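# Chapter 6
## Paths, Shortcuts, and the Design of Public Ground

Every public landscape contains two systems of movement. The first is drawn by planners, paid for from a budget, and built in asphalt, concrete, or gravel. The second is made by the people who use the ground each day. Where the two systems agree, the second is hard to see. Where they differ, it appears as a line of worn earth, known in the profession as a desire line.

This chapter considers how such lines form, how they may be recorded, and what a public authority can reasonably do about them. It builds on the discussion of walking speed and sight distance in Chapter 5, and students who have not completed the exercises on slope are advised to do so before reading Section 6.3.

### 6.1 Why Walkers Leave the Path

Most people on foot choose a route with little conscious thought. They look toward the place they want to reach and move in that direction until something stops them. A curved path that seems graceful on a plan may add only a few seconds to a trip, yet many walkers will cut the curve. Slope complicates the matter. A walker going uphill will often accept a longer route at an easier grade, while the same walker coming down may take the steepest line available.

Turf gives way at different rates. Short summer grass on well-drained soil can recover from light use, but dormant grass on a bank has little capacity for repair until growth resumes in spring. Once a thin line is visible, it attracts further use. Walkers read it as evidence that the route leads somewhere.
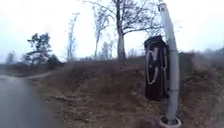
Gwilym Probert has objected that the term "desire line" flatters the walker, and that many such tracks record nothing more than habit. In his view, a track should be watched through at least one full winter before any money is spent on it. The objection is a serious one. Hefin Ruddock, writing in reply, accepted the need for patience but held that habit is itself a form of demand – a route used every day for years deserves attention, whatever first gave rise to it.

### 6.2 The Karkton Survey

The disagreement was tested in part at Karkton, where the parks department mapped 67 informal tracks across its open land. The survey began in October, after the last mowing. Each track was measured for width and depth of wear, and 661 residents returned a written questionnaire on the routes they used.

Seren Samuel, the survey's lead author, divided the tracks into three classes: those that shortened a trip, those that avoided an obstacle, and those with no clear purpose. The third class proved larger than expected. Several of its tracks led to former entrances that had been closed for years.

The department then paved six tracks and left the remainder alone. The longest of the new paths, at Akby Bank, runs for 200 yards and follows the worn line closely, departing from it only where the grade was too steep for wheelchair users. Section 6.4 returns to Akby Bank in connection with drainage, a subject the original survey did not address.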